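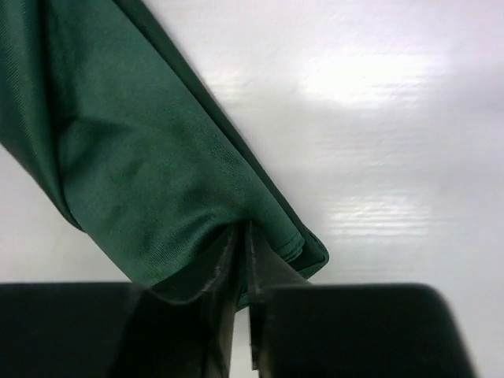 Rolling (clothing)

Rolling is a method of storing clothes and household fabric in which a flat piece of cloth is turned over on itself, usually from one end, until it forms a tube. It is the chief rival of flat folding, and the two camps have been arguing about it for longer than either has kept a tidy drawer. The method is used for T-shirts, towels, leggings, scarves, sleeping bag liners and nearly anything else that can be laid out on a bed and pressed smooth with the side of the hand.

The finished object is known as a roll, a tube or a bundle. Among people who pack for a living it is sometimes called a log, a word that has not caught on in homes.

Terminology

Rolling should be distinguished from bundling, in which several garments are wrapped around a soft core, and from wadding, in which a garment is pushed into a space until the space gives up. Wadding is the oldest of the three and still the most widely practiced, although very little has been written in its favor.

The free end of the cloth, left on the outside once the roll is complete, is called the tail. The layered end, where the thicknesses can be seen stacked or coiled, is the face. A roll whose layers have slid lengthwise out of line is said to be telescoped. A roll that has come undone is called laundry.

Method

Most instructions begin with the garment face down on a flat surface. Sleeves are brought in across the back and the sides folded toward the middle, giving a long strip of fairly even width. The strip is then rolled from the collar toward the hem, or from the hem toward the collar, depending on who taught the person doing it.

Tension matters more than speed. Cloth rolled too slackly makes a wide, soft tube that flattens under its own weight and takes up about as much room as if it had been folded. Cloth pulled too hard puckers along its length, and the puckers set. The usual advice is to keep both hands moving at the same rate, pausing every turn or two to smooth out any crease that has started to travel. A crease caught early can be stroked out. One that has been rolled over twice belongs to the garment until the next wash.

The military tuck

In the military tuck, also called the ranger roll, the bottom of a shirt is turned inside out before rolling to make a cuff a few inches deep. Once the roll reaches the cuff, the cuff is flipped back over it and holds it shut. A well-made ranger roll can be thrown across a room, and generally is.

The half roll

The half roll is a compromise for thick or slippery fabric. The piece is folded flat most of the way, and only the last two or three turns are rolled, producing a rounded band with stacked layers at its end. Purists on both sides dislike it. It works quite well for tablecloths.

Behavior of different fabrics

Knits roll more easily than wovens, being stretchy and forgiving, and cotton jersey is the cloth on which most people learn. Twill is firmer and holds its shape once rolled, but any wrinkle put into it tends to stay. Satin and other smooth finishes slide against themselves, so that a neat roll may telescope while its owner is reaching for the next one. Linen wrinkles if rolled, wrinkles if folded and wrinkles on the hanger, and may be stored by whatever method gives the least offense.

Dark, solid colors present a separate difficulty. A drawer of rolled black, navy and bottle green garments shows only curved edges, and in poor light a scarf, a pair of leggings and a good blouse look much alike. Labeling has been tried. Most households settle for pulling things out until the right one appears, which undoes the drawer.

Space saving

The claim that rolling saves space is repeated in nearly every guide to packing and is partly true. Rolling squeezes out air and lets small pieces fill corners where a folded stack would leave a gap. It does not make the cloth any smaller. Tubes laid side by side also leave small channels between them, traditionally filled with socks.

The most quoted comparison is in The Shut Drawer, a short handbook by Wajid Kiani, who packed the same suitcase by each method and recorded a difference of two T-shirts in favor of rolling. He noted that he had not needed either of them on the trip. The handbook runs to 209 pages, of which four concern fitted sheets, and it recommends against rolling a fitted sheet while declining to recommend anything else.

Storage and equipment

Rolled clothing is usually stood on end in a shallow drawer or laid in rows in a suitcase. Upright storage lets every piece be seen at once, though it depends on the drawer being full. Take out three rolls and the rest lean over, then slowly open.

Several products address this. The Plivetti divider is a springy strip that braces across a drawer and closes up the empty part. The Stidora tray has fixed round cells, each sized for one adult T-shirt, and is popular with people who own exactly that many T-shirts. Rubber bands are cheaper than either but leave a line around the cloth.

Garments usually excluded

Blazers, pleated skirts and anything with a stiff collar are generally hung or folded. Heavy sweaters can be rolled, but the result is the size of a loaf of bread and has the same effect on a drawer. Neckties are rolled from the narrow end, loosely, and are the one item on which folders and rollers have reached agreement.

See also

Drawer divider
Fitted sheet
Packing cube
Wadding (storage)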